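Wiverness Automation
Careers and Calls
Call for participants: working group on good practice for robot-assisted disassembly of desktop computers

Reference: Dora / Practice Group 2
Published: 2023-06-05
Location: Erngate workshop, with remote sessions
Contact: Padmavathi Chowdary, practice coordinator

Summary

Wiverness is seeking participants for a working group that will draft, test and revise a code of practice for opening, servicing and taking apart desktop computers with a robot arm and a human operator at the same bench. The group works under the Dora project. The code will be used at the Erngate and Suksawat sites and will be offered to other refurbishers without charge.

Participants are paid for their time. The call is open to technicians, safety staff, test engineers, technical writers and people who have done bench work in computer repair or recycling. A degree is not required.

Background

The Dora project covers the removal of drives, memory modules, cables and power supplies from used desktop machines. The first draft of the code was written by Noémie Marty and Dae-han Gil and has 39 clauses. Most of these were adapted from our internal rules for fixed cells, where the operator stands outside a guard and the part arrives in a known position. They fit shared bench work poorly. Operators reach into the case to hold a cable aside, to turn the case or to release a latch, and the present text says very little about when this is allowed and what state the arm must be in when it happens.

The second weakness is the workpiece itself. Desktop cases vary in depth, latch type, cable routing and drive cage layout. A clause that says "approach from above with clear path" cannot be applied to a case in which power leads and data cables cross the opening. The working group is expected to replace clauses of this kind with ones that an operator can check at the bench.
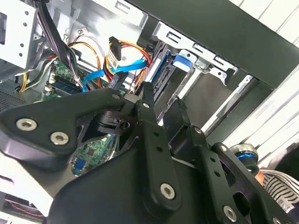
Scope of work

The group will deal with the following subjects.

1. Clearance inside the case. Minimum distances between gripper parts and boards, connectors and cables during approach, grasp and withdrawal. The draft gives a single value for all stages. The group will decide whether separate values are needed and how they are to be verified without special tools.

2. Cable handling. Rules for moving, holding and disconnecting SATA data cables and power leads. Open points include whether the gripper may pull on a connector body, what to do with connectors that have a locking clip, and who is responsible for parking a loose connector after it has been released.

3. Hands near the gripper. Conditions under which an operator may work next to the gripper, including permitted arm modes, speed and force limits, clothing, sleeves, gloves and jewelry. The current clause on sleeves is one sentence long and is read differently at the two sites.

4. Drive removal. Sequence for release tabs, screws and cages. Handling of drives that still hold customer data, from the moment of release to the point of registration.

5. Electrical state. Checks before the case is opened, discharge time for the power supply, grounding of the case and of the gripper, and marking of machines that have not been checked.

6. Gripper condition. Inspection of pivot screws, linkages, exposed boards and wiring before each shift. Criteria for taking a gripper out of use. Recording of replaced fasteners.

7. Stop and recovery. Actions after a protective stop with the gripper inside the case. The draft permits manual withdrawal along the approach path only. Operators have reported that this is not always possible, and a second method has to be defined.

8. Records. What is logged for each machine, in what form and for how long. Wrist camera footage is included in this item, as are the rules on operators' consent and on labels and serial numbers that may be readable in it.

Out of scope: laptops, servers, display units, battery packs, battery storage and the certification of robot arms. Participants should not expect to design hardware or write control software.

What participants will do

Participants read the current draft and submit written comments before the first session. They then attend bench sessions at Erngate, where each clause is applied to actual machines by an operator who has not seen it before. The participant observes, notes where the operator hesitates or interprets the text, and proposes a revised wording. Revised clauses are run again at the following session.

Remote sessions are used for wording, definitions and the treatment of objections. An objection must name the clause, state the fault and offer replacement text. Objections without replacement text are recorded but are not discussed.

Participants with suitable experience may also act as operators. This is optional and does not affect selection. Operators complete the site induction and a supervised trial before working at a bench with the arm enabled.

Time and duration

The working group runs for 21 weeks. The final text is due in October. Bench sessions take up one full day every second week. Remote sessions last two hours and are held in the weeks between. Reading and written comments should be expected to take around 2 hours a week in addition.

Participants who miss two bench sessions in a row will be moved to the correspondence list. They may still comment but do not vote on the final text.

Payment and expenses

Each participant receives 900 dollars per month for the duration of the group, paid at the end of the month. Travel to Erngate is reimbursed at standard class on submission of receipts. Overnight stays are covered for participants who travel more than three hours each way. Meals are provided on bench days.

Employees of other companies may take part with the written agreement of their employer. In that case payment may be made to the employer on request.

Requirements

Applicants must have:

Practical experience in at least one of the following: repair or dismantling of computers, operation of collaborative robots, machine safety, test engineering, technical writing for shop floor use.

The ability to read and comment on technical text in English.

Availability for the bench sessions.

Closed footwear with toe protection. Eye protection and wrist straps are supplied on site.

The following are useful but not required:

Familiarity with ISO 10218 or ISO/TS 15066.

Experience with risk assessment for shared workspaces.

Experience with the handling of data-bearing devices.

Previous work on a code of practice, work instruction or inspection checklist that was used by people other than its authors.

We are short of applicants with direct bench experience and will give them priority where other qualifications are equal.

Working conditions at the bench

Bench sessions take place in the ground floor workshop, which has step-free access. Benches are adjustable in height. Sound levels are low enough for normal speech, and hearing protection is available on request. Each bench is staffed by one operator and one safety observer, who holds a separate stop control. Up to two participants may stand inside the marked area. Others follow from the adjoining room by video link.

Video is recorded at the benches and may include participants' hands and arms. Recordings are used within the project for checking clauses and are not published without separate written consent. Consent may be withdrawn at any time by writing to the coordinator. Participants who do not wish to be recorded can take part from the adjoining room.

Rules of the group

Drafts are circulated to all participants at the same time. Comments are attributed to their authors within the group and published without names. Decisions are taken by a two-thirds vote of those present. A clause that has not been tried at the bench cannot be put to a vote.

Dae-han Gil chairs the bench sessions. Noémie Marty edits the text and keeps the list of open objections. Apinya Khunthong represents the Suksawat site and is responsible for repeating selected trials there. Ánh Quách is the safety lead and may suspend any trial without giving notice. A suspended trial is resumed only on her written release.

Participants keep the right to describe their own work in the group in a résumé or portfolio. The finished code may be copied and adapted by anyone, provided that changed clauses are marked as changed.

How to apply

Send the following to Padmavathi Chowdary through the application form on this site, with the reference Dora / Practice Group 2 in the subject field:

A résumé of no more than two pages.

A short statement of which scope items you wish to work on and the experience you bring to them.

A rewritten version of the sample clause given below, with a note of no more than one page on what was wrong with it.

Sample clause: "The operator shall take care to keep hands away from the gripper whenever possible while the arm is in use inside the enclosure."

Your version should be usable by an operator at the bench without further explanation. Drawings may be attached.

Applications are reviewed in the order received until all places are filled. Shortlisted applicants will be invited to a half-hour call with Noémie Marty and Ánh Quách. Applicants who are not selected can ask to be placed on the correspondence list.

Questions about access, recording or payment should be sent to the coordinator before applying. Technical questions about the draft will be answered in the first remote session.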